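Taltamus table-clearing project: progress report to the Vivus fund
Prepared by Amarachi Edet
Sep 2, 2026

Work this period was on the planner and on the link between perception and grasp selection. The arm hardware was left as it was. We are on schedule for two of the three software items in the work plan and behind on the third.

Planner. The old planner treated each arm as a separate job and used a fixed keep-out zone down the middle of the table. That was safe but slow, as one arm often sat waiting for the other to leave. Khoa Giáp has replaced it with a shared timeline. Both arms book the space they need, and a booking can be moved if the other arm is held up. Median planning time per move is now 62 milliseconds. The keep-out zone is still in the code as a fallback and can be switched on from the settings file.

Perception. We labelled 1,642 images of trays, bowls, plates, cups and pots, and retrained the object model on them. Plain-coloured plastic cups are found reliably when they are upright. Cups lying on their side and cups nested in one another are still the main source of error. The model tends to report a nested pair as one tall object, and the grasp planner then picks a height that suits neither cup. Kha Trương is adding a second check that looks for two rims before a grasp is chosen.

Lids are handled by a separate routine, as the depth readings through glass can't be trusted. The routine ignores depth inside the rim and works from the outline and the handle.

Logging. Every run now saves the joint positions, the camera streams and the planner's bookings against a single clock. Before this, lining them up was done by hand and took up much of Omar Farah's time. The replay tool, Aleo, opens the combined log and can step through it at any speed. It has 700 runs in it so far.

Behind schedule. Recovery after a failed grasp isn't finished. At present the arm backs off and asks for a fresh plan, with no memory of what it just tried, so it can repeat the same mistake. We had planned to deliver this in September and now expect to need the first part of the next period as well. No extra money is requested. The hours will come out of the documentation line, which is underspent.

Next period: finish recovery, test the two-rim check, and move the lid routine into the main release.

Table setup with the two arms and the kitchen items:

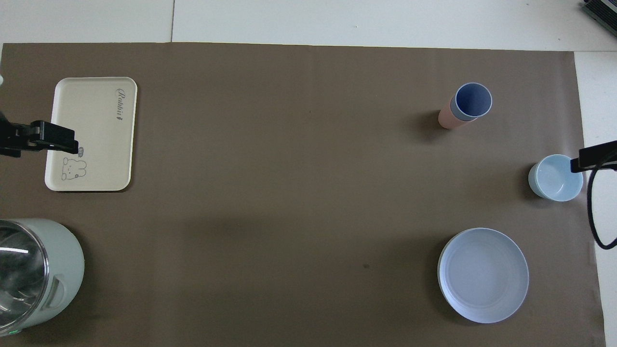
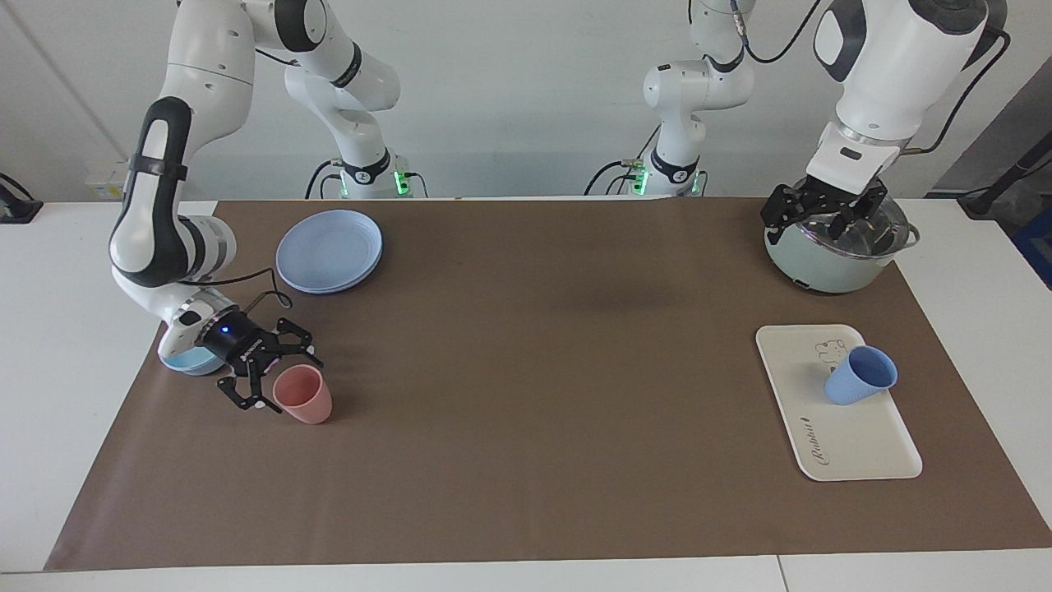
Ebbe Engebretsen read the draft and asked that the fallback keep-out zone stay on by default until recovery is done, since a repeated bad grasp near the centre line would hold up both arms. He would also like the next report to give nested cups their own error figure, separate from cups lying down.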